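Folding firm's 'bed method' lands with a big price and thin evidence

November 2019

Another month, another company that wants to teach Australians how to put their clothes away. Provby, a home organising business with a new online course called Plekon, says most of us have been folding in the wrong place. Forget the laundry bench or the ironing board, it says. Clear the bed and work there.

The course costs $81 and runs to nine short lessons, the first of them given over to dark clothes on a made bed. 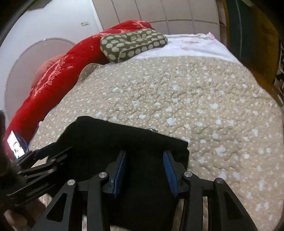
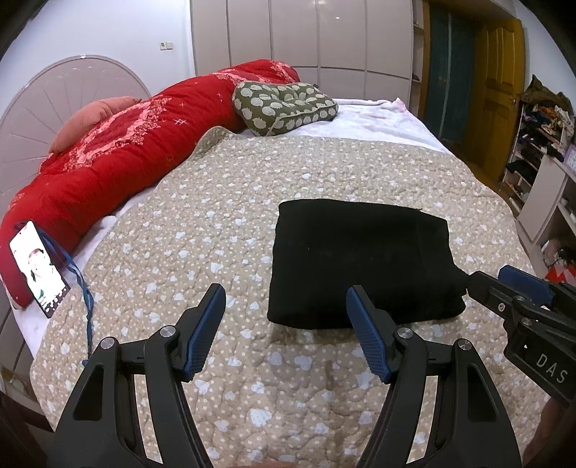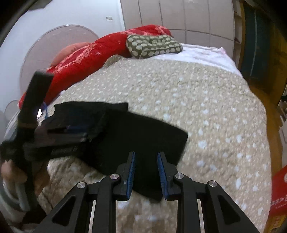

Dark fabric, folded on a beige quilted bedspread.

Provby's claim is that a bed gives you room to lay a garment flat, and that a pale cover makes the edges of a black one easier to line up. The second part is fair enough. Anyone who has tried to square up a black jumper on a dark doona will know the trouble. The first part is harder to swallow. A mattress gives when you press on it and a quilted cover has lumps of its own, so a crease that would stay put on a kitchen table has a fair chance of wandering off.

Krum Vukčević, who wrote the course, doesn't accept that.

"People fold on the bed anyway," he said. "We're only asking them to do it in a set order."

Asked what the set order achieves, he said a drawer packed by the Plekon method would hold more and stay neat for longer. Provby's website goes further and promises "100 per cent fewer repeat folds". The company could not say how that figure was worked out, or who had done the folding. A spokesperson later said the wording was under review.

There is also the matter of what else is on the bed. The method calls for cushions and pillows to be pushed up to the head end, which is fine in a big room and a nuisance in a small one. Lesson five suggests moving them to the floor. It does not mention dogs.

Rival organiser Workov sells a similar set of lessons and puts its folding on a table. It offers no figures either.

Plekon is available now through Provby's website. Refunds are offered on the first lesson only.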